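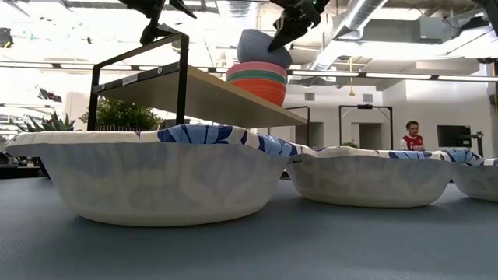
4.2 What people write in the front

I should say first that I never set out to study handwriting. My plan, back when Edith Giraldo and I were still arguing over the grant form, was to look at how the thrift stores in Murketville put prices on donated books, and the inscriptions were going to be one column in a spreadsheet. Then I opened a cookbook in the Plamard store and found half a page of very cross writing from one sister to another about a borrowed coat, dated and signed, and the column got bigger (and then it got its own spreadsheet, and now it has its own section).

So, the numbers. We opened 2,505 books across the two stores and the library sale at Prestside, and 930 of them had something handwritten on the inside cover, the flyleaf, or the title page. I'm leaving out prices in pencil, stamps, and printed bookplates with nothing filled in. I'm keeping everything else, including single initials, because a single initial is still a person saying "mine." Pascual Arancibia, who did the coding with me, wanted to drop the initials and I wouldn't let him. If you side with Pascual, the pattern by type of book holds up, and Figure 3 in the previous section has both versions drawn next to each other.

Most of what we found was names. Just a name, usually in the top right corner, usually in ballpoint. Children's books had the most, and they had them in the most places: inside the cover, on the title page, sometimes on the last page too, as if the owner had checked back in at the end. I had expected cookbooks to come second, and they didn't. Second place went to bird guides and other field guides, which I can only put down to people taking them on group outings where everyone has the same one.

The gift inscriptions were a much smaller group, and they're the ones I want to spend time on. We called something a gift inscription if it named or clearly addressed a second person, so "To Mom" counts and "Christmas" alone does not. Of these, 77 also named a town, a street, or a house, and those let us do something I was really excited about, which was to ask how far a book had traveled before it was given away. I'd had a picture in my head of books drifting in from all over the country. They mostly hadn't! The great majority of the places named were within an hour's drive of the store where the book ended up. The farthest was an atlas, and I'd like to claim I planned that.

Now for the store managers. I interviewed the managers of both stores, and each one told me that an inscription knocks the price down unless it was written by the author. That fits what the dealers' handbooks say, and I had no reason to doubt it. But when I lined up the shelf prices, I couldn't find the drop. A paperback novel with "Happy birthday, love from all of us" in the front was priced the same as a clean copy of the same novel, over and over. I went back and asked, a bit nervously, and the manager at Plamard laughed and said the sorters don't open them. They look at the cover, they look at the spine, they fan the pages for money and photographs, and the price goes on. The rule about inscriptions is real in the sense that everyone can recite it.

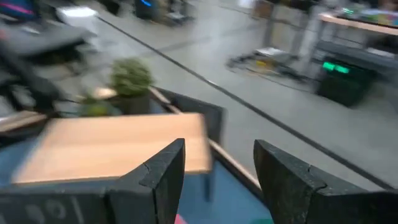 Signed copies are a separate matter, and I've tried to keep them out of the main tables. There were 3 in the whole sample that we could confirm, all by the same poet, Insaurralde, who lived outside Murketville for most of a long life and by all accounts signed anything put on a table. Two were on the ordinary poetry shelf at the ordinary price. One had been pulled and put in the glass case by the register, and the only difference I could see was that its signature was on the title page, where a fanning thumb might stop, while the other two were tucked on the half-title. That's far too few to build anything on and I'm not going to try. Edith thinks it could be a paper of its own if we went around the county looking for nothing but Insaurralde. She's probably right and she can write it.

There is one thing I changed my mind about while we were coding. I started out reading a gift inscription in a thrift store as a small sad thing, you know, somebody chose this for you and you gave it away. A good part of the writing on secondhand books takes that line. But when I talked to donors at Prestside (see 3.4 for how we found them), hardly any of them spoke about it like that. One woman had brought in her late husband's gardening books and had read every inscription out loud to her daughter in the car before unloading. Another donor told me he liked thinking the next person would know the book had been wanted. A third had no memory of the inscription at all and was pleased to see it, and still left the book. I've coded those conversations as best I can, but the sample is people who agreed to stop and chat with me next to a cart of books, so please read them with that in mind.

A few weak spots, before I move on to the library's own records. We could only look at what was on the shelves, and both stores pulp a share of what comes in. A book with writing all over the front may be likelier to get pulped even if the sorters say they don't look. We did our shelf counts over a single summer, which means we missed the big drop-offs that come in September, when the students have moved and the storage units get emptied. And I'm sure we missed faint pencil. Pascual went back over one bay at Prestside with a desk lamp and turned up several names that I had walked right past, so whatever the true share is, ours is on the low side.

I'd also like someone with better training than mine to look at the dates. Plenty of our inscriptions carry a year, and it would be easy enough to work out how long a gift stays in a house before it leaves. I began doing this and got tangled up, since the year in the front tells you when the book was given and nothing about how many homes it passed through afterward. One of the field guides has four different surnames in it, each crossed out neatly with a ruler except the last.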